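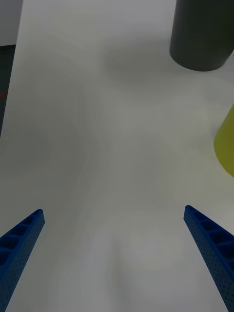
Bautista Painemal wanted to know why it took until now for anyone to write down what counts as a drop. If one group says a can that tips over and stays on the table is a pass, and another calls it a fail, the two scores can't be put side by side, he told the Monday session, and half the room started nodding.

The answer, as of 3rd June, is that somebody has written it down. The Gedby Tabletop Handling Guide is out in its first full edition, 21 pages long and free to download, and it's a terrific piece of work. It covers small robot arms picking up and moving household items on a plain table, and it sets out how a trial should be laid out, run, scored and reported.

The draft went around in February and drew 435 comments. Plenty of those were about wording, but the best ones came from people who run trials day in and day out, and you can see their fingerprints all over the final text. The section on start positions has been rewritten from top to bottom. A trial now begins with the gripper open and clear of every item, and the operator has to log where each item stands before the arm moves. It's a small thing, and it makes a huge difference when a lab at the other end of the country tries to repeat your work! 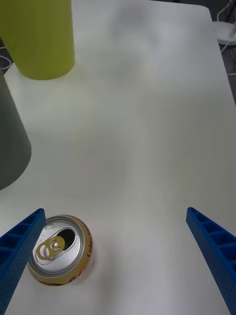

Gripper open, with a gold-coloured Coke can standing closer to the left finger.

Drink cans get a whole section to themselves, and fair enough. They're cheap, they're sold everywhere, and they behave very differently depending on what's in them. The guide asks teams to record each can as sealed, opened or empty, and to weigh it at the start of every session. Opened cans are allowed, but they're to be scored in their own column — a rule that was argued over at length and came out much clearer for it.

The rule on neighbouring items is new too. Anything else standing on the table has to be named in the report, even if the arm is never meant to touch it. Teams may no longer quote a single best run. The minimum is 17 attempts per item, with every one of them reported, stoppages included.
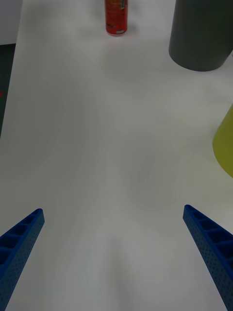

Robotics Practice Group, Okano Centre for Applied Automation

Nine labs have already agreed to use the guide for their next set of trials, with Grelau and Dzene the first to start. Grelau will work through the can section and Dzene will take on cups and tumblers, then they'll swap and see how closely their numbers match. We can't wait to see the results, whichever way they fall.

There's some good plain advice on safety as well. The stop button must be within reach of the person running the trial, cables are to be kept out of the arm's travel, and hands stay off the table until the arm has been paused. Most labs do this already, but it's great to have it on one page that can be printed and stuck to the wall.

A scoring sheet comes with the guide, and a version for tablets is being tested now. Comments on the first edition can be sent to the practice group through the usual form. Please include the section number, as the wording of a few rules is repeated in the appendix.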